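Todero Robotics
Technician, Gripper Safety and Fault Review (fixed term)
Posted Apr 29, 2018

Todero is hiring one technician for our household manipulation lab in Stirthorpe. The post is full time and runs for 70 weeks, starting in May. It was created after a fault in our finger assemblies, and the first part of the work is finding out why that fault got past us.

Background

Over the winter, operators working with hand-held grippers reported that the fingers sometimes stayed closed after the trigger was released. In most cases the operator shook the tool and carried on. In one case the fingers stayed shut on a cabinet handle while the operator was stepping back. The cabinet tipped and struck her forearm. She was bruised and returned to work the next day.

We stopped all sessions and pulled the full set of tools. Inspection found wear in the linkage on 25 of them, some with fewer than 400 closing cycles on the log. The supplier, Bodier, had rated the part for far more than that. We have since replaced the linkages, but we do not yet have an explanation we are satisfied with. The logs are also incomplete – several tools had been swapped between stations without a note.

Sessions have restarted at reduced speed. Most of them involve furniture and ordinary household items: opening doors and drawers, moving things from one shelf to another, folding and stacking towels.

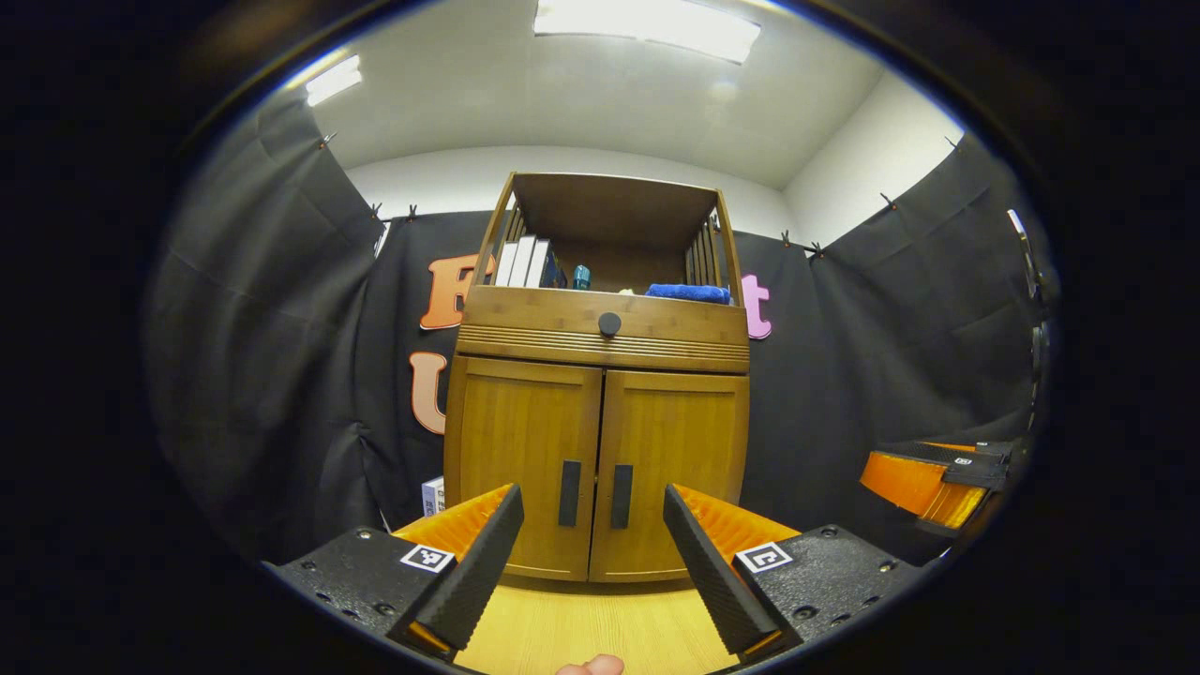 Cabinet task station, seen from the hand-held gripper.

What you will do

Strip, inspect and rebuild gripper fingers on a set schedule, and keep the wear records for each one.
Run cycle tests on new and used linkages. The test bench is in place but needs a better way of recording force.
Go through 1,150 archived session reports and mark every one that mentions sticking, slow release or a dropped item.
Check task stations before use, including how furniture is secured and how far operators have to reach.
Write up each fault in plain language and send it to the operators as well as the engineers.
Stop a session if you think it should be stopped. You will not need a second signature to do this.

What we are looking for

You should have two years of hands-on work with small mechanical assemblies. Bicycle, camera, prosthetics or appliance repair all count. You should be able to read a drawing, use calipers properly and keep a clean log. Basic scripting is helpful but can be learned here. A degree is not required.

The review side of the job is slow. Some of the reports are two lines long and you will have to call the person who wrote them.

Conditions

The lab is on the ground floor of the Ezeani building, with step-free access and parking behind. Hours are 8 to 4:30, with an occasional early start when new parts arrive. Health coverage begins on the first day. Safety glasses and work shoes are provided.

You will report to Ifeoma Abubakar, who leads operations and ran the first inspection. Applicants who reach the interview stage will be given the inspection summary to read beforehand and asked what they would have checked next.

How to apply

Send a resume and one page describing a fault you traced, including anything you got wrong along the way. Mark it "Gripper Safety" and address it to Ifeoma Abubakar at the Stirthorpe office. Interviews will be held in person during May – we can cover travel costs if you let us know in advance.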